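Billix hand-held gripper kit: README and data card
Evaluation copy, Prurkdale
Last edited July 4, 2026

What this is

Notes and a sample set from our trial of the Billix kit, a pair of hand-held grippers sold by Karam for recording manipulation demos without a robot in the room. We were asked whether the kit is worth buying. We haven't bought it.

What's in the set

1,338 episodes, two-handed, home-style tasks: picking up, putting away, moving things from one tub to another
12 task names (see tasks.csv; 2 of them overlap and should probably be merged)
Head view, both gripper poses, jaw opening
Recorded in December at the Lovanska showroom, on a floor with bathroom fixtures and furniture

What the vendor says, and what we got

Karam's sheet says a new operator is productive "within minutes". Ours took most of a morning, and the early episodes show it. We left them in, flagged "warmup".

The sheet also says tracking is robust in any indoor space. Pose comes from the marker cubes on top of the grippers. When one hand crosses over the other, a cube gets hidden and the pose jumps. We dropped 70 episodes for this and doubt we caught them all. Glossy flooring may have made it worse, but we didn't test that properly, so please don't quote us on it.

Jaw opening is better than expected. It drifted a bit over a long session and came back after recalibrating.

"Ready to train" is a stretch. Timestamps between the head view and the grippers were off by almost 2 frames until we wrote our own fix (tools/resync.py). Karam has the bug report. No reply yet.

Known gaps

One site only, so don't expect a policy trained on this to travel
Other people are working in the background of many episodes
Few soft objects
Failed grasps are labelled by hand and the labelling is uneven

Use

Internal evaluation only. Ask before passing it on. Run check_set.py first and read the flags column before you filter anything.

Sample view 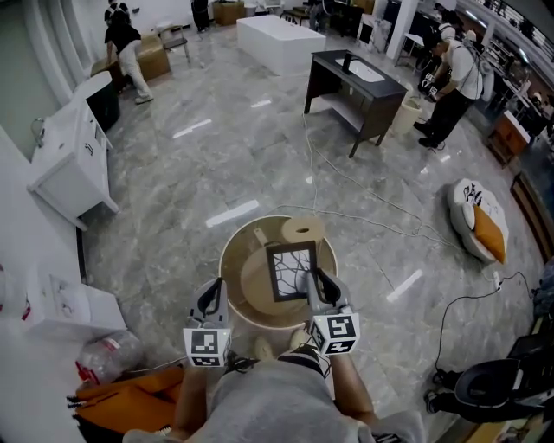 Head view, both grippers over the wooden tub. Second operator at right.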